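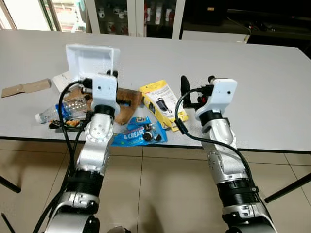
**No. 107**

Field names! I've been wanting to do a thread on these for ages and November is the right month for it, because the hedges are bare and you can see where the old boundaries went.

1/ Nearly every field in England used to have a name. Farmers still use plenty of them, but they hardly ever get on to the maps you buy in a shop. The best place to look is a tithe map, mostly drawn up in the late 1830s and 1840s, which comes with a great long list of who owned what and what it was called.

2/ I've been going through the one for Fleltham. It has 423 named plots and I am having the time of my life. Some of the handwriting is gorgeous and some of it is a spider falling downstairs.

3/ Start with the easy ones. Long Acre, Ten Acres, Barn Field, Pond Close. (Ten Acres is very rarely ten acres. The one at Fleltham is just under seven.)

4/ Then you get the shapes. Shoulder of Mutton is everywhere, and once you know it you'll spot it straight away – wide at one end, narrow at the other. Fleltham has two of them, next door to each other, which must have made for some confusing mornings.
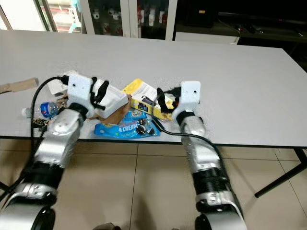

5/ My favourites are the rude ones. Hungry Hill, Starveacre, Bare Bones, Labour in Vain. You can hear exactly how somebody felt after a wet spring on heavy clay. If a field is called Small Profits, don't buy it.

6/ Faraway places are lovely too. Nova Scotia, Botany Bay, Van Diemen's. They tend to be given to the fields furthest from the farmhouse, the ones you sighed about walking to. The Botany Bay at Fleltham is right up against the Drivham boundary, so it fits perfectly!

7/ Catsbrain! Catsbrain is a real one and it turns up all over the south. The usual explanation is a rough clay mixed with stones, which was thought to look like, well, the brain of a cat. I have questions about who checked.

8/ A pightle is a small enclosed bit of land. So is a pingle, further north. I've started calling my back garden the pightle and my family have asked me to stop.

9/ Be careful with the obvious meanings, though. Babita Sisodia gave a talk on this last winter and she was brilliant on it. "Honey" in a field name might be bees, or sweet grass, or very sticky mud. She likes to go and stand in it before deciding.
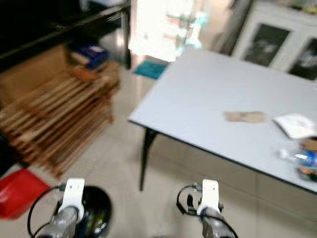 *Slatted wooden panels and a light grey table.*

10/ How to find your own: try the county record office first, and ask whether the tithe map has been scanned. Then look up the number written on your plot in the list that goes with it. Allow a whole afternoon, you'll get distracted.

11/ And ask people. Manju Tiwari's neighbour, who farmed until he was 80, gave her a dozen names that aren't written down anywhere, including one called Aunt's Temper. Aunt's Temper!! It floods.

12/ I've typed up around 500 names so far from Fleltham and the Drivham side together, and there are still a few I can't crack. Top of the list is "Pendinent Piece". Mojtaba Karimi reckons it's a surname that somebody misheard. I'm leaning towards "penitent". Any ideas, please shout.

13/ Tell me yours if you've got one – street names count too, lots of them are old fields with houses on. I'm off to squint at page 12 again, where something is called either Goose Ham or Gone Home.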